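Kit corner – the Lornimau head rig

Quick one this month, deadline was yesterday. Tumaini Sang has been trying the Lornimau head-worn recording kit from Skostside, the one for people collecting household chores to train home robots on. Kit is 435 to buy, 94 a month to rent. Rental includes the upload service, buying doesn't, so read the small print.

Good bits first. Light enough for a full session. Set up in 5 minutes, no laptop. View points well down, so floor-level and lap-level jobs stay in shot and both hands show up without craning your neck. Glass was the thing Yara Kassab asked us to check – her grasp models hate anything transparent.

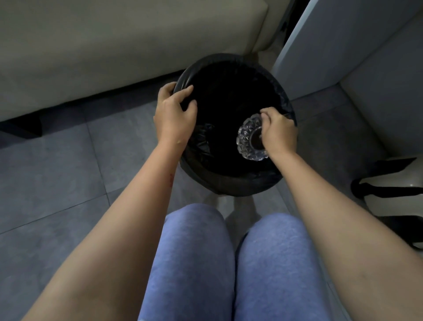
Ashtray over a lined bin, both hands in view.

Cut glass reads fine, facets nice and bright even in dim light. Black bag is another story, the inside of the bin goes to plain shadow. Same with the gap under a sofa. Skostside say a firmware update is coming in July, we'll beleive it when it lands.

Less good: the strap buckle is fiddly, and the status light is on the back where you cant see it. Only 2 batteries in the box. Labeling tools are basic – fine for cutting clips, not for much else.

Worth renting for a month before you buy. Brenda Quezada has the loan unit next, email her if you want a go after that.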